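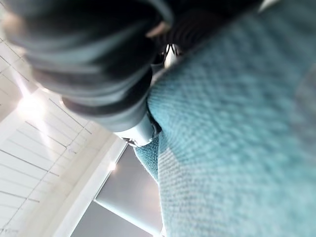

We slept in the car the first two nights, one mother wrote to us, and on the third a nurse handed me your phone number. She said she wished she had been given it on the first day, and asked if we could put that on our website. We have put it here, at the top of the page. The number is at the bottom.

About Brellau House

Brellau House is a place to stay for families who have a child in treatment at the children's hospital in Drunholm. We are a nonprofit. We do not provide medical care and we are not part of the hospital, although we work with its social workers every day and most of our guests come to us through them.

A room at Brellau House is free. There is no suggested nightly donation and we do not ask for proof of income. We stopped asking for both in our second year of operation, when we found that some parents were leaving early so they would not owe us anything.

How we started

The house began with a group of parents who met in the oncology waiting area. Their children were on similar treatment schedules and they saw each other most weeks. Some lived in town. Others were driving three hours each way, and a few had moved into a motel by the highway and were paying for it with credit cards. The parents who lived nearby started offering spare bedrooms. They kept a sign-up sheet in a folder at the nurses' station, and for two years that folder was the whole organization.

Spare bedrooms worked well for a night or two. They worked less well for a family whose child was having a transplant and who needed to stay close by for months. Guests felt they were in the way. Hosts with young children of their own worried about passing on a cold. The group began looking for a building.

The one they found had been a boarding house for employees of Mandix, a shoe manufacturer that left Drunholm a long time ago. It had small bedrooms, wide hallways, and a kitchen meant for feeding a lot of people at once. The roof leaked and the wiring had to be replaced. It opened to its first families in July, with the second floor still closed off and a borrowed refrigerator.

The whole building is now in use. The second floor has its own laundry room and a small kitchen, so that a family with a child whose immune system is low can keep to that floor and avoid the busier rooms downstairs.

Who stays with us

Last year 411 families stayed at Brellau House. Most had a child being treated for cancer. Others were here for heart surgery, kidney disease, burns, or a baby in newborn intensive care. We take families for any diagnosis, provided the child is a patient at the hospital, inpatient or outpatient.

Many of our guests live more than 100 miles from Drunholm. Distance is something we ask about, but there is no minimum. A parent who lives across the county and does not have a car may have a harder time getting to a bedside than a parent who lives in the next state and does.

Some families stay one night before an early surgery. Some stay most of a year. We do not set a limit at check-in. Every two weeks we talk with the family and the social worker about how things are going and whether the room is still needed.

We are sometimes asked who counts as family. We leave that to the family. Grandparents, aunts, stepparents and foster parents all stay with us, and so do older brothers and sisters. Each room has to have at least one adult in it overnight.

What is in the house

Each bedroom has its own bathroom, a lock, a phone line that the hospital can call directly, and blinds that keep the light out during the day. Parents who have been up all night with a child often need to sleep at noon.

The main kitchen is shared. Every room has a labeled shelf in the pantry and a labeled bin in the refrigerator. There is also an open shelf with bread, cereal, pasta, canned soup, peanut butter and coffee, and anyone may take from it at any hour. Local churches, offices and one very dependable bowling league bring in a hot dinner several evenings a week. Leftovers are packed in single portions for people who come back late.

There is a quiet room on the first floor with a door that closes. It is used for phone calls, for prayer, and for sitting. We ask that children not play in there.

A shuttle runs between the house and the main entrance of the hospital from early morning until late evening. After that the front desk will call a cab and we pay for it.

The Lumbao Room

Brothers and sisters have a hard time when a child is sick. They miss school, they get passed from one relative to another, and often they cannot go onto the ward at all during flu season. The Lumbao Room was set up for them. It has homework tables, books, a train set, a lot of art supplies and two staff members who are trained to work with children under stress.

The name came from the first group of children who used it. It was a country in a game they made up, and they had painted it on the door before anyone had settled on another name.

A child can come for an hour or for the day. Staff will talk with siblings about the illness if the parents want that, using the words the parents have asked us to use. If the parents would like us to leave the subject alone, we do. We also help with school: our education coordinator calls the home school, finds out what is being covered, and gets the work sent here. For longer stays, she can arrange temporary enrollment in the Drunholm district.

The Lumbao Room has a video link for visits to the ward. A sibling who has a cough can read a story or play a card game with a brother or sister upstairs on the unit. The link can be booked at the front desk. It is busiest after supper, so book early in the day if bedtime matters to you.

After a stay

Families go home for different reasons. Some go home at the end of treatment and come back for scans. We hold a few rooms for return visits and you do not need a new referral to book one.

Some children die. When that happens, the family may stay in the room as long as they need to, and we can help with calls, travel and meals for relatives who are coming in. A parent group for bereaved families meets at the house once a month. It is open to any family whose child was treated in Drunholm, whether or not they ever stayed with us.

How we are paid for

About half of our budget comes from individual gifts, most of them small. The rest comes from local businesses, foundations, an annual 5K and a yearly grant from the county. The hospital gives us the use of the shuttle. We do not bill insurance or Medicaid, and we do not share guest names or stories with donors. When we quote a parent, we have asked first, and we leave out anything that parent would like left out.

Our annual report and tax filings are available at the front desk or by mail.

Staff

We have a small paid staff: a director, a family services team, the education coordinator, the Lumbao Room staff, housekeeping, and the front desk, which is covered day and night. Everyone who works in the house has passed a background check and is up to date on vaccinations. Several of our employees first came here as guests.

Asking for a room

The quickest way is to speak to the social worker on your child's unit, who can send us a referral while you wait. If you have not been assigned a social worker, or your child has not been admitted yet, call us yourself. We are often full. If we are, we keep a waiting list and pay for a nearby motel until a room opens, for as long as our motel fund allows.

Please tell us if anyone in your party has a fever, a rash or a stomach illness before you arrive. We will still find you somewhere to sleep.

Brellau House
1163 Mandix Avenue, Drunholm
Front desk, day or night: extension 1337 from any hospital phone

Page last updated Mar 24, 2019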